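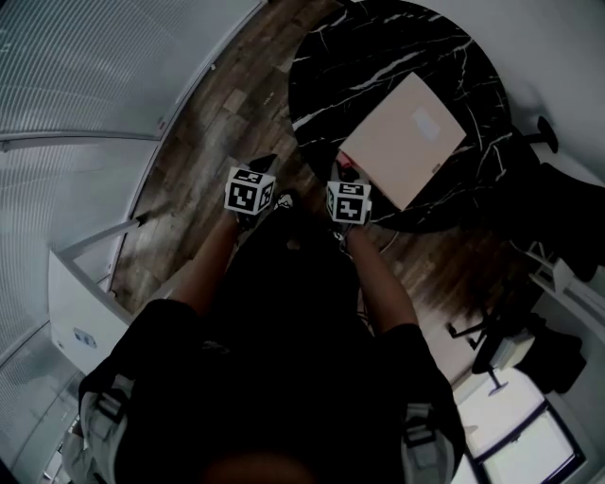 Reaching toward the table, wooden floor.

Pelcombe Historical Dance Society
Minutes of the spring general meeting, May 4, 2019

In the chair: Jasmina Spahić
Minutes taken by: Stojan Stojanovska

The March minutes were read and approved with one correction. The polonaise workshop ran for two hours, and the minutes had it as three.

1. Summer ball

The hall at Vidmar House is confirmed. The house has asked that street shoes be changed at the door, as last year. Jasmina will put a line about this on the tickets. The doors open at seven and the grand march begins at half past.

The dance list was discussed at length. The draft has five waltzes and only one mazurka. Several members asked for a second mazurka in place of the late galop. Stojan said the galop is what most guests remember from last year and should stay. Agreed to drop one waltz from the first half and put the mazurka there. The quadrille stays where it is, just before supper.

Dance cards will be printed again. Orkex Print has quoted $424 for cards with cord and pencil. There was a question about leaving out the pencils. Put to a vote and the pencils were kept, with 2 against.

2. Music

The Litetti Quartet can play the whole evening but would like a longer break at supper. Agreed. They need the final list and any repeats marked. Jasmina will send it once the mazurka tune is chosen. The tune used at the winter ball was thought too fast for new dancers.

3. Dress

The wording on the invitation will read "evening dress, any period before 1914, or plain modern evening dress." A member asked whether gloves are required. They are not. Trains should be pinned up or looped for the galop.

4. Beginners' class

The class will go on through June. Attendance has been steady, but most people come without a partner, and the waltz lesson has suffered for it. Stojan suggested changing partners after every tune. To be tried from the next class.

5. Other business

The loan box of fans and shawls needs sorting before the ball. Members who still have items at home are asked to bring them to the next practice.

The request for a masked ball in the fall was held over to the next meeting.

Meeting closed at 8:50 p.m.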